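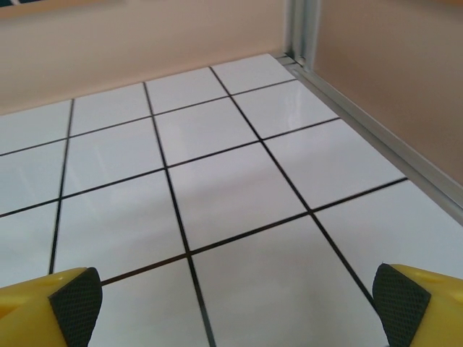 *Fig. 1. White square tile with black grout, the combination our respondents had the most to say about.*

# Grout and Regret: Floor Cleaning in Predville Rentals

Our group wanted to study housing policy. Housing policy turned out to have a waiting list, so we studied grout.

## Method

We put a one-page survey in the mailboxes of 1000 rental units in the Kowalchuk and Zarau blocks in June. We got 630 back, a response rate our instructor called "suspicious." We put it down to question 6, which asked people to describe their bathroom floor in their own words. Many used the back of the page as well.

## What we found

Tenants with white grout cleaned it more often and liked it less. Tenants with dark grout cleaned the tile and left the lines alone, on the theory that dirt you can't see is the landlord's. Soap film was the main complaint in both groups, followed by hard water — Predville's comes out of the tap more or less ready to build with.

The most popular cleaner was vinegar. This is awkward, as vinegar slowly eats unsealed cement grout, and most tenants had no idea if theirs was sealed. Neither did the Kidus rental office, which told us to ask the tenants.

We also asked what people had spent on brushes, sprays and steam gadgets in the past year. The total came to 2834 dollars, most of it from a small number of very determined households.

## Problems with the study

We never defined "clean." One person answered "yes" to every question, including the ones about money. We counted the survey anyway, except for the money.

## Next steps

Two of us would like to test sealers on spare tile next term. The rest have asked to go back to housing policy.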